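Product Review: Clurnden Black Work Table and Melnyk Washable Wall Finish

This review was prepared by the facilities section of the Todatance training center for departments that are considering new furniture and wall finishes for workrooms. It concerns two products bought together for the refurbishment of the ground floor: the Clurnden work table, in black, and the Melnyk washable wall paint, in a muted green. Both were supplied through Podus, which also arranged delivery. The center paid the listed price for all items and received no discount in return for this review.

Delivery and assembly

The order covered 6 tables and enough paint for two coats in each room. The tables came flat, with the legs packed separately and the fixings in a labeled bag. Assembly of one table took two members of staff 64 minutes, including the time needed to clear away the packaging. The instructions are clear except at the fourth step, where the drawing shows the cross rail from below and the text describes it from above. Staff should read that step twice before tightening anything.

One table arrived with a chipped corner. Podus replaced the top without argument, although the new one did not reach us until August of last year and the room opened one table short.

The table top

The top is the main reason to choose this model. It is flat, it does not flex when a person leans on it, and the black surface makes small metal parts easy to find. Light-colored fittings, screws and brackets that used to vanish on our old gray benches can now be seen from a standing position. Dark parts are a different matter, and departments that handle mostly black fittings should order the table in another color.

Dust shows. A damp cloth removes it, but the cloth must be followed by a dry one or faint streaks remain. We have used no polish and the manufacturer advises against it.

At 148 dollars per table, the price is higher than that of the benches it replaced. The legs adjust at the foot, a feature we have used in every room, as the floor of the older wing is not level. 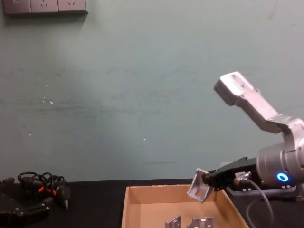
The wall finish was chosen with less care than the tables, and the results are mixed. The color is pleasant. It is pale enough to keep a room bright and it does not tire the eye during long sessions. The paint went on evenly, and two coats covered the previous cream without difficulty.

The claim that the finish is washable should be read with some caution. Fresh marks come away with water and a soft sponge. Older scuffs at table height are harder to remove, and repeated rubbing leaves a patch that catches the light differently from the wall beside it. Where a table stands close to the wall, we recommend either a gap the width of a hand or a protective strip along the back edge. Clurnden sells such a strip as an accessory, but we have not tested it.

Departments should also settle the position of wall sockets before painting. Cover plates should be taken off first and refitted when the second coat has cured. In one room this was not done, and the edges had to be touched up by hand with a small brush.

Cost

The total for tables, paint and delivery was 2846 dollars, with labor supplied by our own staff. The replacement top was free of charge.

Recommendation

The Clurnden table is recommended for workrooms in which small parts are handled, assembled or sorted. It is stable, simple to clean and easy to level. The Melnyk finish is recommended for offices and corridors. For workrooms it is acceptable - provided that the lower part of the wall is protected - but a harder finish should be priced first.

Orders are placed through the facilities section on the standard furniture form. The color code must be entered in full, as Podus lists two greens under nearly the same name.

Reviewed Jul 18, 2021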